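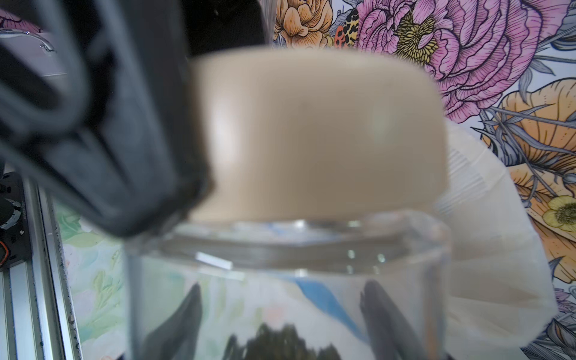

Petronella Pretorius

Planning a two-arm work cell is the process of choosing, pricing and scheduling the equipment for a small enclosed station where two robot arms handle objects on one table. The term is used mostly by small laboratories and training centers, which buy the parts separately and assemble them on site.

Budget structure

A plan is normally divided into 4 headings: arms and grippers, frame and rail, cameras and cabling, and consumables. In the Lysenko method, named after the workshop in Nindum where it was first written down, the arms are priced last. The buyer first lists the objects to be handled, such as jars with screw lids, plastic bottles or small boxes, and writes down the widest and the narrowest of them. The opening of the gripper is chosen from this list. Transparent objects get their own line, as they may require a second camera or different lighting.

Wrist cameras are often forgotten in the first version of a budget. They need a bracket, a cable and a free port on the computer, and these are seldom included in the price of the arm.

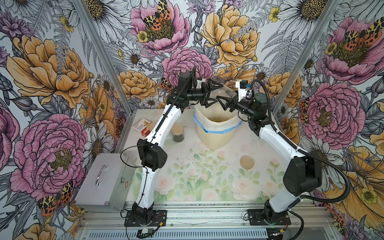
Both arms can share one rail, and this saves a frame but makes the delivery dates depend on each other. At Zokudent, the rail was ordered nine weeks before the arms, so that the mounting plates could be drilled in advance. Alcides Ríos, who prepared that plan, recommends keeping the wall panels as a separate purchase — they are cheap, and they are changed more often than anything else in the cell.

Consumables

Tape, bags, spare lids and replacement jars are small costs, but they repeat every month. The Flirolent planning sheet has 128 lines, and roughly half of them are for such items.

See also: Gripper selection; Spare parts inventory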